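Papers > Housing and Home Life > Kitchens in Use > Section 4

17 May 2020
Marisa Vitale and Loredana Serra

4. Worktops, storage and finishes

4.1 Small appliances on the worktop

The survey in Markville and Pestby drew replies from 249 households, and 31 of these agreed to a longer interview at home. Most kitchens in both towns were fitted with worktops 600 mm deep. Interviewees often described this depth as enough for cooking but too shallow once appliances had been set against the wall. Toasters, kettles and small ovens were the items most often left out all the time, even in homes where a cupboard had been planned for them.
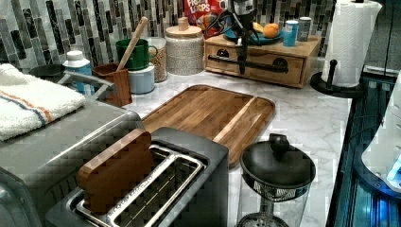
The main reason given was effort. A kettle or toaster used every morning was thought not worth lifting in and out of a cupboard, and several older residents said that bending to a low shelf was painful. Households with a walk-in larder still kept these items out. In Pestby, where kitchens are smaller, people were more likely to use the top of one appliance as a shelf for cloths, post or bread. Few of them saw this as untidy.

4.2 Choice of surface

Tenants had seldom chosen their own worktop. Among owners, 45 had replaced the worktop since moving in, and price and colour came up far more often than wear. Pale surfaces were liked for making a room feel lighter, though owners in Markville complained of tea stains near the sink. Glass tile behind the worktop was praised for being easy to wipe. The grout was less popular, and narrow tiles were said to take longer to clean than large ones.
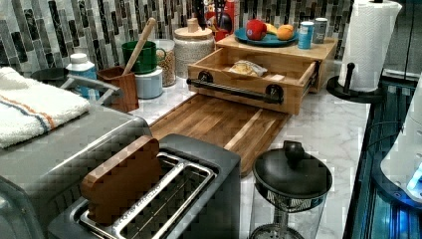 We found no clear link between the age of the household and the surface chosen. The type of building mattered more. Flats in the Colombo estate had been refitted by the landlord in September, and residents there gave much the same answers on colour whatever their age.

4.3 Metal finishes

Handles, rails and taps were treated as a separate matter, often settled last. Bright chrome was the most common finish in both towns. Dark finishes were found mainly in owner-occupied homes, and interviewees said they showed fewer finger marks but were hard to match when a part had to be replaced. One owner in Zunder Road had bought taps and rails from different shops and was unhappy with the difference in tone.

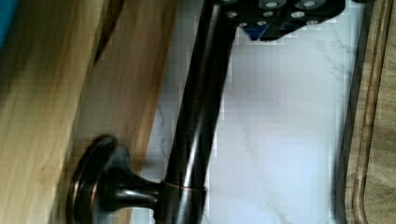 Figure 3. Long metal rod with an oil-rubbed bronze finish.

Matching was less of a worry for tenants, who tended to accept whatever was fitted. The costs of replacement are dealt with in Section 5.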